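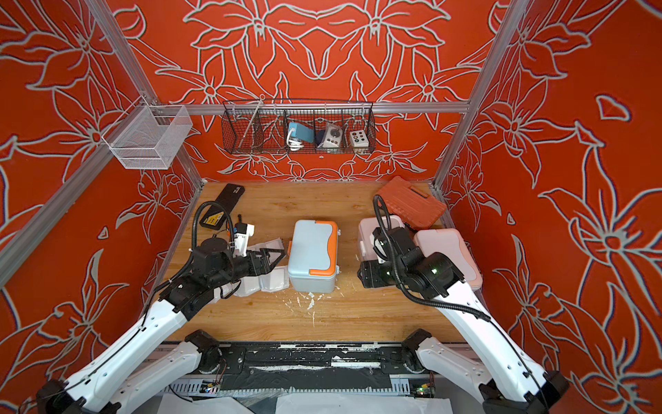

According to Bayu Lumenta, a box should be judged by its catch before anyone looks at what is in it. He put this in writing, on the back of the delivery note, and underlined the word catch. The note was clipped to the schedule when I took over the packing bench at Ingate, and I read it several times before I read the schedule.

The schedule called for 199 dressing boxes, to be delivered to the harbour office at Clitport by the end of February. The boxes had been bought in mixed lots by a previous administration and did not match. There were pink ones, white ones with orange clips, and carrying boxes with a handle on the lid. The contract specified "a rigid lidded container, closable with one hand". It did not specify colour. It did not specify which hand.

Lumenta had done the work for eleven years and left on a Friday. His records were complete up to the Friday. I was told that he had gone to live near Okent, that he had no telephone, and that he was not to be consulted in any case, as his knowledge had been transferred. The transfer consisted of the delivery note and a drawer of spare hinge pins.

I began by drawing up a procedure. Lids were to be opened fully and the catch worked five times. The inside was to be wiped from the far corner towards the near one. Dressings went in flat, seams down, heaviest at the hinge side. The total weight of contents could be up to 295 grams, after which the smaller lids began to bow. I tested this with washers and wrote the result in pencil.

By the end of the first week, 17 boxes had failed. All of them had failed at the catch.
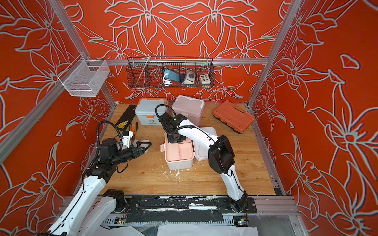

The compartment question came up in the second week. The Lumbantobing pattern, which we had inherited with the contract, assumed a single cavity and gave packing orders for that alone. A divided box holds less than its outer dimensions suggest, and a roll of bandage laid across a divider will hold the lid open by the thickness of the roll. I needed a revised layout. The pink box was the difficult one, with its white interior already split into compartments and only a small tab to close it, and the white lid set down on the wood to its right told me nothing about how the two were meant to meet under load. I wrote "divided" on a label and then could not decide which column of the register the label belonged to.

Lumenta's register had a column for this. It was headed K. I had taken it for a weight, then for a shelf. The entries were single strokes, some upright and some leaning. I compared them with the boxes still on the shelves and found that every leaning stroke corresponded to a catch that closed with a dull sound. The upright strokes closed with a clear one. I tried it with the door shut and the extractor fan off. Of the failed boxes, all but two had leaning strokes.

The remaining pair had no stroke at all. Against each he had written "ask".

I reported the matter to the office. The office replied that sound was not an acceptance criterion and asked me to confirm that the column had been closed. I confirmed that it had been closed. I then continued to fill it in.

It slowed the work. With the fan off, the bench became warm by mid-morning, and the adhesive on the labels softened and had to be put on before ten. I moved the labelling forward and the wiping back. I stopped working the catch five times, having found that the third closure and the fourth sounded the same in every box I tried. I amended the procedure to three and initialled the change. 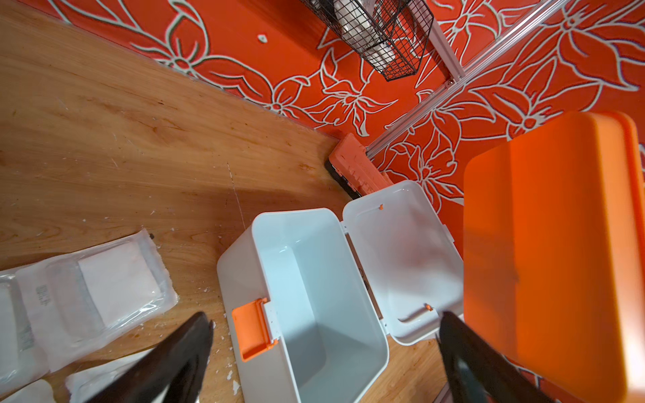

Should the dressings be taken out of their outer packaging before they go into the box?

They stay in it. The outer packaging is counted in the weight, and it keeps the print date with the dressing.

That was the last item in the revised procedure, and the only one the office returned without a correction. The harbour office at Clitport accepted the layout for the undivided boxes and asked for a sample of the divided kind. I sent one with an upright stroke. They sent it back with a slip saying that it had been opened, examined and found satisfactory, and that the inspector would like to know why it closed so much better than his own.

I wrote to Lumenta, care of the post office at Okent, enclosing a copy of the page on which he had written "ask". I put a question mark beside each entry and left room underneath for his reply. The sheet came back after nine days. He had not written in the space. He had drawn two strokes, one beside each of my question marks, both upright, and had corrected the spelling of hinge on my heading.

I took the two boxes down from the failed shelf, turned off the fan and shut the door.

Search stories Go
6 comments | 31 shares
Contact the editors | © All stories remain with their authors | Back to top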